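The Understudy

The company came to Hurkden in January with two vans and a piece called Brondarent. It ran for just over an hour without an interval. There were seven dancers in it and I was not one of them. I was the cover, so I learned all seven parts and sat in the stalls with a notebook.

People think a cover has an easy life. I had a day's work like anyone else. I took class at ten with the others, marked the steps at the back during the run, ate my sandwich on the fire stairs and then did it all again in a different part. The choreographer called me by whichever part I was standing in for. For most of that winter I was Second Left.

The theatre was called the Unnithan. It had been a corn hall, then a cinema, and the stage was shallow and sloped more than anyone had told us. Brondarent had been made on a flat floor. The long diagonal in the middle, where everybody runs backwards with their arms folded, had to be cut by three steps or somebody would have gone into the front row. We spent the whole first afternoon on it. The tall dancer said her calves felt wrong. The choreographer said calves always felt wrong in Hurkden, and had us go again.

I wrote the new counts down. Run for five, turn on six, hold. I had the old ones so deep in my legs that I had to say the new ones aloud.

On the opening night I sat at the end of a row with my practice clothes on under my coat. The house was half full. The first section went well, and so did the slow duet. Then came the diagonal, and Second Left ran for eight. She had gone back to the old counts. I saw her know it on seven. She put one foot down hard, turned late and ended up facing the wrong way, with her back to the others and her arms still folded.

She stayed there. The music went on and she held still until the group came round to her, and then she walked in among them as if she had been told to.

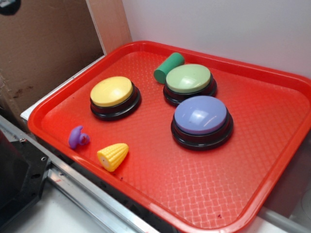
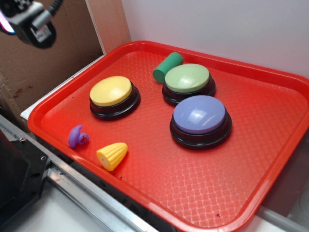 The choreographer thought it was the best thing that had happened to the piece since Zemero, and said so in the corridor before Second Left had even got her shoes off. It had been dead in that spot for a year, apparently. All that folding of arms and nobody ever alone. It would stay in, and could she do it again tomorrow, on the same count, with the same foot?

Second Left said she could. She was holding the foot in both hands as she said it.

By the morning it was the size of a loaf. She stood in the wings in one boot and one thick sock and watched me put my hair up. She was quite kind about it. She told me to keep my weight further back than I thought I should, and to look at the exit sign when I stopped, as it gave you something to look at.

So I went on. I had waited two seasons for it. I remember very little of the first section, only that the floor was colder than in rehearsal and that the man behind me breathed through his mouth. The duet went by while I stood at the side. Then the drum started and we ran.

I could feel five coming. It is a good place to turn, and my legs had learned it by then. I had practised it on the fire stairs with my hand on the rail. I went past it, and past six and seven, and put my foot down where she had put hers. I looked at the exit sign.

It was very quiet out there with my back to them. I could hear their feet on the boards and I knew where each of them was, having been all of them at one time or another. Somebody coughed in the circle. I held my arms folded and waited for them to come round.

Afterwards the choreographer came along the corridor, put a hand on my shoulder and said it had been fine. A bit careful, perhaps. Last night it had looked more like a mistake.

I said I would work on it. Then I went down to the wardrobe to hand in the shirt, which still had her tape on the collar – the number two and an L – and the wardrobe mistress asked whether I wanted it changed. I told her to leave it for now.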